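Gripper drifts down a few millimeters when I pause during teleop recording

Asked January 10, 2025 in Teleoperation and Teaching

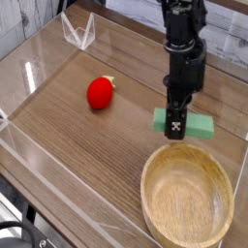 I record demos with a Mukier leader arm driving a single follower, parallel gripper pointing straight down. Task is pick up the strawberry, put it in the wooden bowl. The foam block is a distractor and should not be touched. If I hold the leader still over the table for more than a few seconds, the follower sinks. Sometimes it ends up brushing the foam. Commanded joint positions in the log are flat, measured ones are not. I have 186 episodes so far and 11 of them have visible sag. Logging through Sorumance, default gains. Do I need to re-record everything?

3 replies

bakke_user
Had the same thing. Turn the gains up.

Agnes Grønli
Flat command with a moving measurement means the follower is not holding against gravity, so the leader is fine. Check two things in this order.

1. Payload mass in the follower config. If you changed the fingers or added a cable after setup, the gravity term is wrong. Weigh the gripper and enter the real value.
2. Integral term on the shoulder and elbow. Many default configs leave it at zero. Raise it in small steps and watch for oscillation when you stop quickly.

I would not raise P alone as suggested above. It reduces the sag but the arm gets stiff on contact, and a soft object gets pushed before the fingers close.

On the data: drop the 11. Keep the rest if the error between command and measurement stays small through the grasp. Plot it per episode - it takes a minute. Train on commanded positions as the action and measured as the state, and do not mix gains within one dataset without noting it.

morkik2
Also check your log rate. Mine was dropping rows every 1,000 samples and it looked like drift. Probably not your case if the arm visibly moves.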